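2024-05-09

# Session 6: Working with basket weavers - pricing, orders and credit

Notes by Nilmini Mollah. Read these before the workshop and bring your draft order sheet.

Last week we covered how a craft is passed on within a family or village. This week is about what happens when an outside buyer arrives. Most of our material comes from the Wosumine weavers' group, which has sold through the Zulgate shop for several seasons. Rezaul Biswas handled the orders for Zulgate and has let us use his order book.

## 1. Who sets the price

At Wosumine the weaver names the price first. The buyer can accept it, ask for a smaller piece, or leave it. Before this rule came in, the buyer opened with an offer and the weavers mostly took it, especially in the lean months before harvest.

To work out a price, the group adds up:

- time spent cutting, splitting and drying the reed
- weaving time, including the rim and handles
- dye, if any is used
- a share of transport to the road

The first item is the one outsiders leave out. For a large storage basket, preparing the reed can take up to 35 hours, and very little of that can be seen in the finished piece. Keep this in mind when you fill in column two of the order sheet.

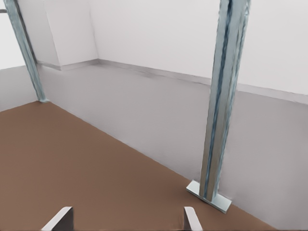

## 2. Order size

Zulgate's first order was for 800 small baskets in a single size. The group accepted it and then had to bring in weavers from two neighboring villages. The work was finished, but the weavers disliked it. Several of them dropped their own border patterns to keep up, and the reed beds nearest the village were cut too hard.

Later orders were capped at 50 pieces per weaver per season, with no delivery dates in August, when everyone is in the fields. Biswas writes in the order book that the shop sold fewer baskets after the change, but at a better price each, and returns went down.

Question for the workshop: who should decide the cap? Last year's class split on this and you may too.

## 3. Names and patterns

Each basket now carries a tag with the weaver's name. Two points came up when the tags were introduced.

First, some border patterns belong to a family. A weaver who marries in may use them, but would not put her own name to them alone. The tag now has space for both names.

Second, a design firm called Cukance asked to print one of the borders on cloth. The group said no to that pattern and offered a newer one in its place, for a fee paid per season. The agreement is in your reader - look at the clause on what happens when the term ends.

## 4. Reading and tasks

- Reader, chapter on the Asante project. Skim the history and read the part on advance payments closely.
- Complete the order sheet for one craft you know. Estimate the preparation time separately.
- Write half a page on section 3: would a shared tag work for potters or dyers?

Hand in the half page at the start of the session. Order sheets stay with you, as we will mark them up together.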